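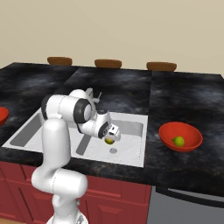

4. The open day at Povbridge

Most of what we learned about the sink task came out of one long Saturday. On 27/01/2018 the lab at Povbridge opened its doors to anyone who wanted to come in, and I had talked Ya-wen Peng into letting us run our simulated kitchen live on the big monitor instead of playing the usual video loop. Radu Husar thought this was a terrible idea (he had been up half the night with the contact settings) but he came in anyway and brought extension cords.

Figure 4. The simulated kitchen shown to visitors, with the arm reaching over the double sink. The hand is above the right basin, and a bowl with a lime in it is on the counter to the right.

The setup was simple enough to explain in one breath. Our planner, Iltetti, gets a short goal such as "put the fruit in the bowl," picks a grasp, and moves the arm, while visitors choose the goal from a menu. We gave each of them 5 tries. I stood next to the monitor and talked, and Senad Milošević sat at the keyboard and reset the kitchen between turns – a job he says he will not be doing next January.

I had expected people to ask about learning, or about jobs. What they wanted to talk about was the sink! A sink is a nasty place for an arm to work. The walls of a basin get in the way of the wrist, round things roll toward the drain, and a planner that is perfectly happy over a flat counter starts proposing very odd elbow positions. One retired plumber watched for a good long while and then asked why we always came in from the same side. We didn't have a good answer. The approach direction had been fixed back when we were testing on the older Nular scenes, and it had stayed that way ever since.

So over lunch Ileana Crăciun freed it up. She let the planner sample 20 approach directions per grasp, which slowed each plan down but not enough for the crowd to mind, and we ran the afternoon that way. By closing time we had 200 logged attempts, morning and afternoon together. I want to be careful with these, as the visitors picked whatever goals they liked and the two halves of the day were not matched in any way. We treat the logs as a source of ideas, and the controlled comparison is in Section 5.

Two smaller things are worth writing down. Children asked for goals we had never put on the menu, mostly involving the faucet, and Isauro Escobedo kept a list of them on the back of a floor plan. Several ended up in the Văduva task set. Also, people were much more patient with a slow plan when the screen showed that something was going on – we had a plain progress bar, and on the one run where it froze, half the group wandered off to the coffee table.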